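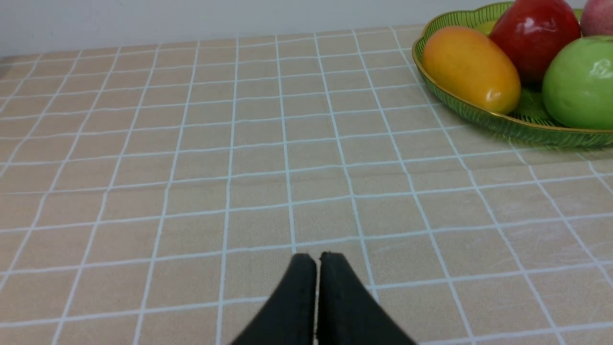

Turnis Town Centre Group: Workshop and Street Furniture Team

Refurbishing slatted benches and planters

These notes apply to the Wultik-pattern bench on Sung Lane and the market square, and to the square timber planters outside the shops. Cast-iron benches in the churchyard have their own sheet. Work to the order given unless the job card says otherwise.

Before removing anything

Check the number plate on the rear rail against the job card. Photograph each end of the bench with the plate visible. Mark every slat on its underside in pencil, front to back, starting at 1. Slats on the older benches were drilled by hand and the holes do not line up if two are swapped.

Test each slat with a bradawl at both ends and next to every bolt. If the point goes in more than a few millimetres with hand pressure, replace the slat. Filler is acceptable for splits and old screw holes only.

Removing the slats

Apply penetrating oil to the nuts and leave overnight. Hold the bolt head with a spanner and turn the nut, never the other way round, or the square neck will chew out its seat in the timber. Seized bolts are to be cut with a hacksaw between the slat and the bracket. Do not use a grinder near the frames, as hot grit settles on the powder coat and shows as rust spots within a season.

Keep the brass washers. Plain steel ones are not a substitute on oak.

Cutting replacements

Cut blanks slightly over length and trim to the old slat. If the old slat is missing, use the spare pattern hanging by the bench saw. Bolt centres are 148 mm from each end on the seat and 64 mm from each end on the back rest. Drill from the face side with a scrap clamped behind. Take a small round-over off all four long edges, then seal the end grain with two coats before any other finishing is done. Most of the rot found in the market square began at unsealed ends.

Sanding

Start at 80 grit on sound timber, 60 on flaking paint. Finish at 120. Going finer closes the surface and the first coat of stain will not key. Work with the grain, and wipe down with a cloth dampened in white spirit. Any paint of unknown age is to be checked with a lead test kit first, and if the result is positive, stop and put the piece back on the rack with a red tag.

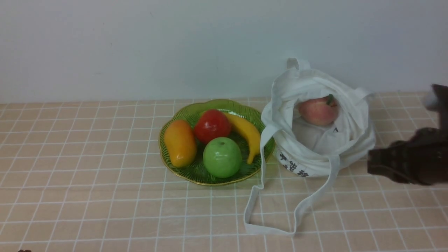

Finish is chosen by position. Slats that people sit on get satin woodstain in two thin coats, and planters may be painted in satin or gloss from the agreed colour card. Gloss sheds dirt well but shows every brush mark and dent under a street lamp. To judge which you have in an unlabelled tin, paint an offcut, let it cure and look at it under the workshop light: gloss gives a bright reflection, much like the one on the red tomato on the green plate, while satin gives a wider, duller patch. Write the result on the lid.

Do not mix part tins of different makes. Stir from the bottom for a full two minutes. Coats on planters are to be at least 16 hours apart in summer and a full day apart from October onwards.

Planters

Empty to the liner and lift the liner out whole if possible. Drainage holes block from the inside, so clear them upwards from underneath with a dowel. Replace corner screws like for like in stainless. Raise each planter on four rubber feet; a box standing flat on paving will draw water along its lower edge all winter.

A planter filled with damp compost can weigh up to 300 kg. It is to be emptied where it stands and moved with the sack truck. Refill after it is back in position.

Returning items to the street

Tighten bolts until the washer just beds into the timber, then a quarter turn. Cap nuts face the rear. Check for rock on the actual paving and pack with slate, not with folded card or offcuts of ply. Fixings into the ground on the Plirnumura Row side must avoid the cable duct, which is shown on the plan inside the store door.

Fill in the job card with the slat numbers replaced, the finish used and the plate number. The register currently runs to 197 items. Cards go in the tray by the sink, and the paint store key goes back on its hook before 5 pm.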